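Kadarness Back in the Studio for a Second Album

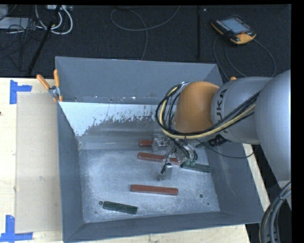 Fans of folk-rock group Kadarness can finally smile, for singer Diarmuid Hanrahan says a second album is coming in September, seven long years after the first. He wants it rougher this time, with the scuffed, scratched look of the bare metal in the bottom of that gray bin, and we can't wait to hear it! The lead song, "Gostia," runs four minutes and has a lovely fiddle part from Zamfir, their newest member. A hometown show in Wostulby follows.

Comments

marla_k: Seven years!! Worth it.

tunesmith: Please play the old ones too.

Contact us | Copyright Wostulby Music News | Back to top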